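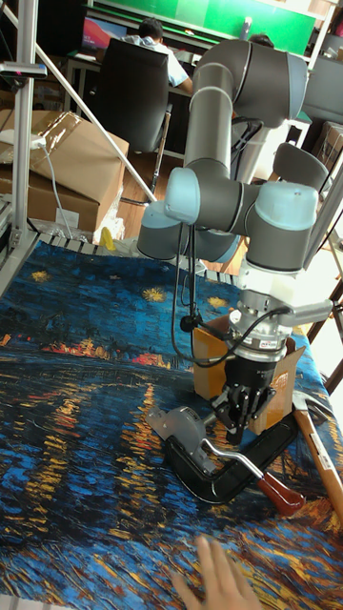 Black C-clamp on the table.

Printed tablecloth keeps sliding, how do I stop it?
Posted by Radport, 28 January 2020

Cloth is 70 inches, table top is smooth. Slides off every time someone leans on it. Dont want to glue anything. Clamps work but they get in the way – any other ideas?

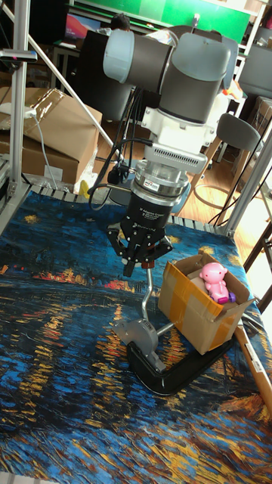
Tried tape too. Left gunk, took an hour to scrub off.

Lev Melnychuk
Rug gripper mesh. Cut it 3 inches smaller than the top all round, lay it flat, cloth over it. Mine has stayed put since November.
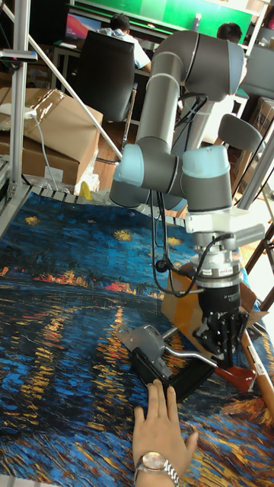

Mesh also helps with creases. Iron the cloth on the back first, low heat, or teh print fades. With a busy pattern like a starry night over water you won't notice small wrinkles anyway. Wash cold.

Kobzar
weights in the hem. or just buy a smaller cloth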